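Kurngate Writers Board > Challenges > 33 days of journaling, who's in?

sole_leiva
1/30/19
ok so I signed up for the 33 day one and I'm on day four and already cheating. Wrote a grocery list and called it a poem. Prompt was "a voice you miss" and I sat in the car outside the pharmacy and just cried a little, then wrote 143 words. Does that count?? The rules say 895 minimum

rangi_o
counts. next

HoracioOcampo
Sorry but no, it doesn't count. The minimum is the whole point. I did the September round and the days I wanted to quit at 200 were the ones where something finally came out.

sole_leiva
I have two kids and a night shift Horacio

HoracioOcampo
And I had a broken wrist. Not a contest, just saying.

lorena_c
sort of a contest now lol

Does anybody know if we post on the board or on our own blogs? The Kunbridge group did blogs and I lost track of everyone by the second week. Would rather do it here

rangi_o
here. blogs are dead

ultan_nicaodha
Blogs are not dead, I have one. Around 2,000 visits last year, most of them my sister.

On the word count, I'm with Soledad. My grandmother kept a diary in Sonosthorpe her whole life and half the entries are "rain. bread ok." I'd take those over anything I ever padded out to hit a number.

HoracioOcampo
She wasn't doing a challenge tho

lorena_c
Day four from me, prompt skipped becuase I didn't like it. Wrote about my old choir teacher Mrs. Sharifi instead and how she hummed when she was mad. Went long, will paste tonight

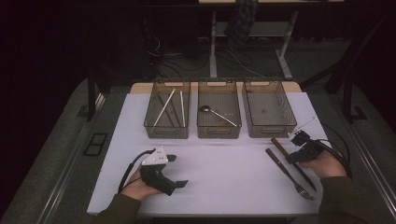

three baskets, spoon in the middle one

rangi_o
wait she hummed when MAD? need this story

sole_leiva
same!! Also I went back and added to mine. Still under. Leaving it, fight me Horacio

HoracioOcampo
Fine. Read it though and it's good. The part with the pharmacy sign got me

ultan_nicaodha
Day five prompt is up btw, "something you never returned". I have a libary book from 8th grade so I'm set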